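The Inventory of Russtead

The Office of Unclaimed Articles at Russtead occupied the lower floor of the old ferry terminal, and it had occupied it for so long that the town's newer maps gave the building no other name. Articles were received at the west counter between eight and noon. They were entered in the register, assigned a number, and placed in a gray bin until the close of the month, when the contents were sorted and either returned, transferred to the Hurnura depository, or released.

In August the Office received notice that Bin 145 had exceeded its term. The notice was issued by the district authority at Skorkorance and ran to three pages, the last of which was blank except for a stamp. It required that every article in the bin be described in writing, that the description be sufficient to permit a claim, and that no article be described as a toy. The authority had ruled some years earlier that a toy was a matter of opinion.

The junior clerk was given the task. She had been employed at the Office for seven months and had so far described umbrellas. She carried the ledger to the sorting room, where the bin stood on the light wooden table, and began with the left side, as the manual directed.

Under entry one she wrote: Article, yellow, small, with rounded parts that seem to fold upon themselves. Use not determined. Under entry two she wrote: Article in the form of a crayon, yellow, long, bearing dark lettering. She considered the second entry for some time. The manual allowed the words "in the form of" only where the clerk was satisfied that the article was something else, and she was not satisfied of that. She struck out the phrase, found that the sentence no longer stood without it, and wrote it in again above the line.

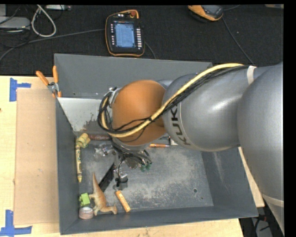
The senior registrar held that an article left at the bottom of a bin should be entered under the name its owner would call out at the counter, and that any other name was a courtesy to the shelf. The clerk replied that the owner had not come to the counter. The registrar agreed that this was so, initialed the page, and returned to the west window.

The difficulty was referred upward. A memorandum went to Skorkorance on the noon ferry with a copy of both entries, and the Office waited. During this period the bin was not to be moved. The clerk was permitted to dust the table on which it rested, and she did so each morning before the counter opened, working the cloth carefully along the edge of the bin and noting the scratches in its floor, which were pale and had no pattern that she could discover.

The answer came under reference 1143. The authority thanked the Office for its diligence and observed that the Uniyal Rules, on which the manual was founded, made provision for articles whose purpose was evident to children and uncertain to adults. Such articles were to be entered by color alone. They were to be held without term — the authority had underlined these words — and shown to any person who asked, at any hour when the building was lit.

The clerk ruled a line beneath her first attempt and began a new page. Yellow, she wrote, and then, on the line below it, yellow. The registrar asked whether the two might be confused. She said that they might, and blotted the page.

At a quarter past four a child came in from the landing with wet shoes and stood at the west counter, which had been closed since noon. The clerk looked toward the registrar's window. Then she turned up the lamp in the sorting room and opened the gate.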